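The whiteboard on the kitchen table

I bought a whiteboard in September to practise my handwriting on. My writing has been poor since school and it got worse once I stopped using a pen at work. Last month I wrote a parcel label to a friend in Guimarães and the woman at the post office counter read it back to me as somewhere else entirely. I decided to start again from the first letter.

I did consider a proper course. There is an evening class in Custden, but it runs for 16 weeks and the bus back is unreliable after nine. A board and a pen seemed a cheaper way to find out whether I would stick at it.
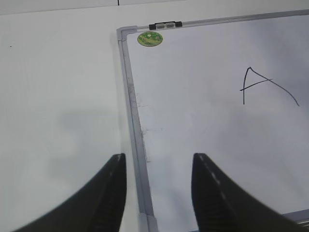
Written by the owner of this blog
Home, paper and small repairs, from Nerholm

The board came second-hand from an office clearance. It has an aluminium frame with grey corner pieces and a round green sticker near the top left corner of the writing surface. I have left the sticker where it is. It is out of the way of anything I want to write, and I have had bad luck with sticker glue on this kind of surface before.

There is some old marker along the left rail, mostly faint grey smudges with a few darker streaks. A dry cloth does very little to marks like that. The Clendus spray I use on the fridge door might shift them, but I want to try it on a small patch first and I haven't got round to it.

I work with the board flat on the table. I tried it propped against the wall for the first few evenings and my arm ached before I had done much. Flat is closer to writing on paper, and paper is what I want to get better at. The drawback is that your sleeve goes through whatever you have just written, so I roll mine up.

Capital A

I thought the capital A would be easy. Two sloping lines and a bar. My left stroke comes out short and fairly straight, and the right one bows outwards and carries on well below it, so the letter looks as if it is standing on a slope. The bar overshoots as well. I start it too early and it pokes out past the left leg.

The advice I have found is to draw both legs from the top down and to look at the point where you want the stroke to end, instead of at the tip of the pen. Doing that helps me with the left leg. The right leg still wanders. I have also tried ruling a faint pencil line on paper and writing down to that, which gives a tidier letter, but I can't very well rule lines on envelopes for the rest of my life.

Small a

The small letter is more pleasant to write. I do the joined-up kind, with an oval and a short upright, and then a tail going off to the right ready for the next letter. Mine has a very long tail. I was taught at school that the tail should be short and lift a little at the end, and I seem to have forgotten the second half of that.

As for size, I aim for the small letter to be half the height of the capital. I usually get close to that. Getting the two to sit on the same line is harder, and the small one tends to end up higher than the foot of the capital.
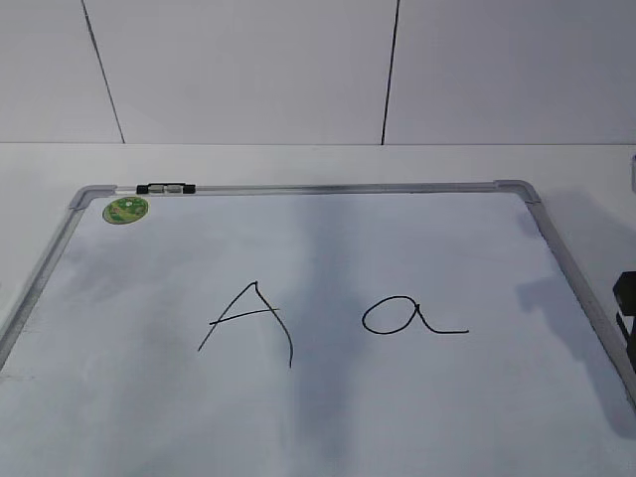 How long I spend on it

I do almost 60 minutes an evening, in 2 halves, with a cup of tea between them. The first half is on the board and the second is on lined paper with an ordinary ballpoint. If I only have time for one I do the paper.

On the board I write the pair large, a capital and a small one next to each other with a good gap between them, and have a look at them before wiping off. Writing large shows up faults that you would miss at normal size. I hadn't noticed the bowed leg at all until I saw it on the board.

I use a black marker with a fairly thin line. The thick ones hide wobbles, so they are no use for this.

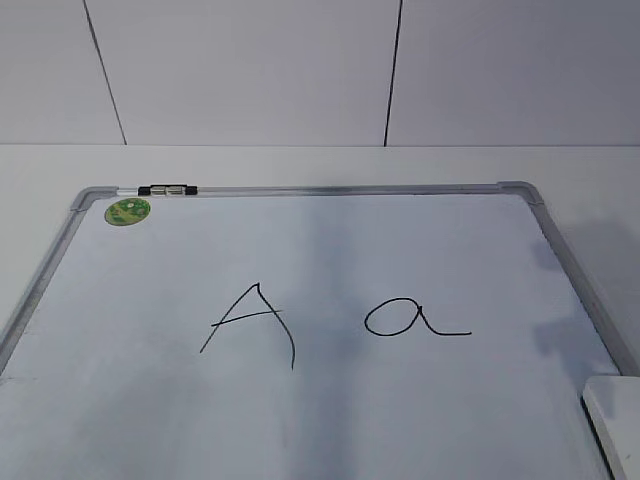

What comes next

B, in theory. I have told myself I can move on when I can write the capital A five times on paper with both feet level. My best so far is three. I may skip ahead to the letters in my own address, as those are the ones I need most often, and come back to the rest over the winter.

If you know of a good copybook for adults, preferably one without cartoon animals in the margins, please leave the title in the comments.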